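Rührschüssel

Eine Rührschüssel ist ein offenes, meist rundes Gefäß zum Vermengen, Schlagen und Kneten von Lebensmitteln. Von der Servierschüssel unterscheidet sie sich durch die größere Tiefe, den verjüngten Boden und den verstärkten Rand. Im Handel wird sie einzeln oder in ineinander stapelbaren Sätzen angeboten.

Form und Maße

Der Übergang von der Wandung zum Boden ist gerundet, damit Schneebesen und Teigschaber die gesamte Innenfläche erreichen. Steile Wände verringern das Verspritzen beim Schlagen von Sahne und Eiweiß, flachere erleichtern das Unterheben. Haushaltsübliche Durchmesser beginnen bei 14 Zentimetern; kleine Ausführungen fassen rund 600 Milliliter. Der Rand ist in der Regel umgelegt oder als Wulst ausgebildet. Er versteift das Gefäß und dient als Griff.

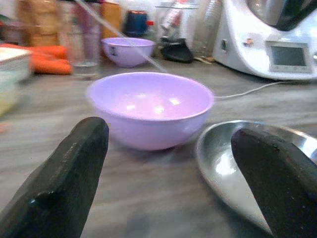 Werkstoffe

Die ältesten Rührschüsseln des europäischen Haushalts bestanden aus Holz oder glasierter Irdenware. Steinzeug und Steingut verdrängten das Holz weitgehend, da glasierte Flächen keine Fette aufnehmen. Emailliertes Stahlblech ist leichter als Keramik, platzt bei Stößen jedoch ab. Heute überwiegen Kunststoff, Edelstahl und Glas.

Bei Kunststoffschüsseln werden vor allem Polypropylen und Melaminharz verwendet. Melaminharz ist hart und kratzfest, eignet sich aber nicht für die Mikrowelle und sollte nicht dauerhaft über 70 Grad Celsius erwärmt werden. Polypropylen ist zäher, nimmt dafür leichter Farbstoffe auf, etwa aus Kurkuma oder Tomatenmark. 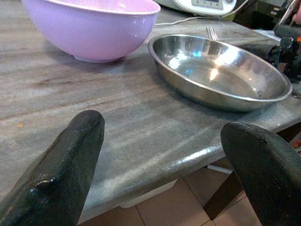 Edelstahl leitet Wärme besser als Kunststoff und wird deshalb für das Schlagen über dem Wasserbad bevorzugt. Schüsseln aus diesem Werkstoff werden aus einer Blechronde tiefgezogen, anschließend wird die Kante umgeformt. Wie stark die Bauformen voneinander abweichen, zeigt der Vergleich der großen Kunststoffschüssel mit der flachen Edelstahlschüssel rechts daneben, deren Wände schräg zu einem breiten, gerollten Rand auslaufen. Flache Formen dieser Art eignen sich zum Mischen von Salaten und zum Wenden von Bratgut in Gewürzen. Für Handrührgeräte sind sie weniger geeignet.

Standsicherheit

Leichte Schüsseln neigen beim Rühren zum Wandern. Üblich sind aufgespritzte Gummiringe am Boden – so bei der Baureihe Orkis des Herstellers Posine – oder ein untergelegtes feuchtes Tuch. Das Modell Vallar 2921 besitzt stattdessen einen abnehmbaren Standring, in dem sich die Schüssel schräg stellen lässt.

Reinigung

Fettreste beeinträchtigen die Schaumbildung von Eiweiß. Kunststoffschüsseln halten Fett in feinen Kratzern zurück und gelten für diesen Zweck als ungünstig. Metall und Glas lassen sich rückstandsfrei reinigen.

Siehe auch: Backschüssel, Schlagkessel, Teigschaber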